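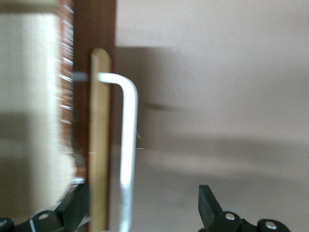
White bar handle on tan backing strip, dark brown panel behind.

Search questions Search Clear

Replacing a bar handle on a backing strip, hole spacing unknown

Asked by Jiahui Jin, Friday

I want to swap the white metal bar handle on a dark brown wooden panel. The handle sits on a narrow light wooden strip, rounded at the top, and the strip is mounted to the panel. Next to the strip at the top fixing there is a small grey cylinder, level with the top arm of the handle. Is that a spacer, or the end of the fixing? I would like to keep the strip and the existing holes. The Mernon handle I have picked comes in one colour only, also white, 500 mm centre to centre.

3 answers

Fatemeh Najafi
From the position I would read it as a standoff or a through-fixing, but you need a screwdriver on it to be sure. Check the other side of the panel for a screw head or cap first. If the handle is through-bolted, hold it while you back the bolt out, otherwise it swings and marks the timber.

Measure centre to centre, not overall length. A bar with bent ends is longer overall than its hole spacing by one bar diameter. Measure from the left edge of one hole to the left edge of the other and the hole size cancels out. Bolt length is strip plus panel plus thread engagement. Mine came to 39 mm and the 40 mm bolt bottomed out before it clamped, so I cut it down and dressed the thread with a file.

Dehua Pan
just fill the holes and drill new ones

Sihan Cai
Filling is fine on the panel but will show on a pale strip. If the centres don't match, make a new strip and leave the old holes hidden behind it. Clear finish before fitting, two coats, sand between. I did this with a Flelska bar on a pantry door. Tighten both ends by hand before nipping either one up.

Related questions
Tindel pull handle loose at one end
Matching stain on a dark brown door
Cutting down M4 bolts without wrecking the thread
Luo hinge cups, 549 mm door too narrow?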